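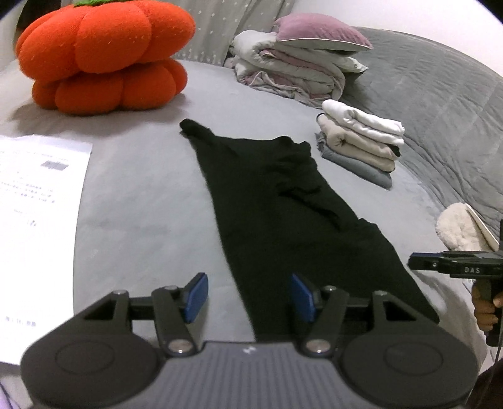

Zwischenbericht Projekt Luvel, Stand 2023-07-26

Liebe Ohemaa Adjei,

es geht richtig gut voran! Die beiden Handgreifer laufen, und wir üben endlich an echter Wäsche. Schwarzer Stoff auf hellem Laken ist zum Einstieg dankbar, die Kanten heben sich klar ab. Seit Februar haben wir mehr als 175 Faltvorgänge aufgezeichnet, 40 davon allein in der letzten Woche.

Offen sind noch:
Zugentlastung am Kabel
Ersatz für 3 Fingerpads (bei Trorkport bestellt)
Auswertung der Öffnungsweite

Vom Materialgeld sind 2 Posten noch nicht abgerufen. Die Belege reichen wir nach.

Herzliche Grüße aus der Werkstatt Gurkoletti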